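Section 4. First power-up and checking the wrist camera

Okay, the arm is bolted down and the cables are in, so let's wake it up. I've set up 19 of these Prendivo arms for Tuvance now, and I still do the steps in this order.

1. Clear everything off the bench within reach of the arm. Coffee too.
2. Flip the switch on the base and leave the arm alone for 90 seconds while it finds its joints.
3. Open Tuvbridge on your laptop and click Connect.
4. Click Park. The arm folds back and turns the gripper up.
5. Click Open Fingers, then Live View.

CAUTION: Keep your hands away from the wrist during step 4. It moves faster than you'd think!

You want both black fingers in the view, spread wide with a clear gap between them, and nothing held in the grip. A light in the corner is fine.

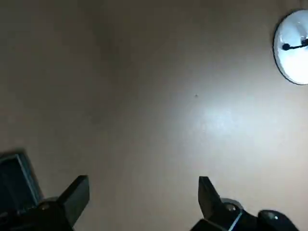

Can I run the arm with the camera unplugged?
The arm will still move by hand control, but saved pick routines won't start until Tuvbridge finds the camera again.

6. Click Close Fingers, then Open Fingers once more. Listen for grinding - a soft hum is normal.
7. If one finger lags behind the other, go to Settings, pick Gripper, and run Match Fingers.
8. Click Save Park Position.

Note: Error 47 at step 8 means the arm was still moving when you clicked. Wait for it to stop and click again. Irfan Nair on our help desk gets that call a lot, and he's very nice about it.

Leave the arm parked and go on to Section 5, where we teach it its first pick.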